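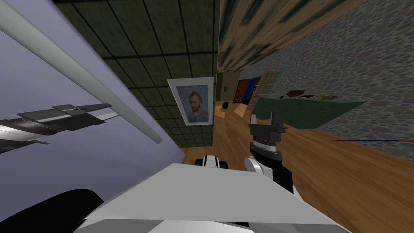

Filed under: Talks and Papers / Maintenance

Speaker notes: Gemma Rowbotham, Nondov
Care of the two-arm Drurnetti cell in simulation

Good afternoon. I will speak to the upkeep of one model, the two-arm unit we run in the furnished room.

Slide 2. Set-up. Both grippers are zeroed before the room is loaded. Naveed Dhanial maintains the joint file and no other copy is to be used.

Slide 3. Routine checks. Wrist limits are reviewed every 26 sessions. Finger plates are tested for collision against the body shell and the counter. (Pause for questions on the counter height.)

Slide 4. Faults. Of 772 logged runs, 49 stopped on a wrist limit. The repair was a corrected offset in the left arm, entered by Evie Hartley in August.

Slide 5. Outstanding. The camera mount still carries the old tilt value. Colleagues at Cormier have asked to see the change log prior to release.

Thank the chair. Questions to Duyên Phí.

3 comments | 12 shares
© Nondov | Contact the programme office | Back to top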